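Re: [gripper-data] Episode length and discarded takes
From: Jintana Thammasiri
Time: 16:40

On the Skurnard thread, Humphreys wrote:

> We are losing too many episodes at the trimming stage. The script drops
> anything where the tag on the jaw is out of view for more than 11 frames
> in a row, and with two grippers in play that happens whenever the wrists
> cross. Can the limit be raised, or should the operators be told to keep
> their hands apart? Also, is 2000 episodes still the target for the July
> set, and does that figure include the failed grasps?

Taking these in order.

The limit of 11 frames was set for the single-hand set and I see no good argument for keeping it. The pose estimate from the wrist camera holds up through a short gap as long as there is fixed structure in view, such as railings, ceiling lights or the corners of a partition. It drifts when the view is mostly plain wall or mostly the other gripper. I would sooner score the gap by drift than by length. The Wivlow branch already has the code for this: it runs the track forwards and backwards across the gap and compares the two ends. If they disagree by more than 5 mm, drop the episode. Otherwise keep it and mark the gap in the metadata, so that whoever trains on it can decide.

Please do not tell the operators to keep their hands apart. We tried that on an early batch and the result was stiff, wide-armed motion that the policy copied faithfully. It would reach round an object it could have picked up directly. Crossed wrists are part of how people pass things from one hand to the other, and we want them in the set.

On the target: 2000 is the number of kept episodes, failed grasps included, provided the failure is followed by a second attempt in the same take. A failed grasp with no recovery goes in the separate folder and does not count. The label for the first kind is "retry". Several people have been writing "fail" for both, and the loader cannot tell them apart.

Two further points that came up while I was going through the takes.

First, background people. Boltwood asked whether episodes with other people in view should be held back. I say keep them. Faces are masked before upload and the action labels come from the grippers alone. A policy trained only on still backgrounds did badly for us as soon as anyone walked behind the table. What does need care is a second tag in view. If another operator's gripper is close enough for its tag to be read, the tracker can swap the two. The fix is to give each pair its own tag numbers and to pass those numbers on the command line – the default accepts any tag it finds.

Second, start and end poses. Each take should open with both grippers held still and open for five seconds. The fit for jaw width depends on this, and a take that begins in mid-reach cannot be repaired later. I found a fair number with no still period at all. They can be used for the visual encoder but not for action labels, so please move them and leave a note in the log.

Two wrist views follow, for those who have only seen the trimmed crops. Railings and round ceiling lights are the kind of structure I meant under the first point.
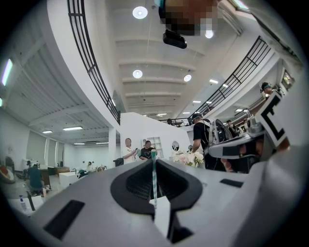
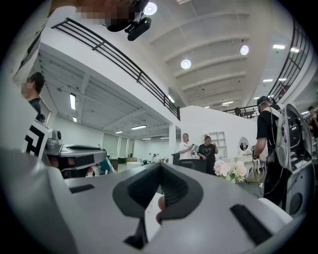
Wrist-camera views from the two-gripper work, same place. The tag is on the right-hand jaw in the first.

I will merge the drift check from the Wivlow branch once someone other than me has run it on a full batch. If you have old takes that were dropped under the 11-frame rule, keep the raw files for now, as a good part of them may come back.

Jintana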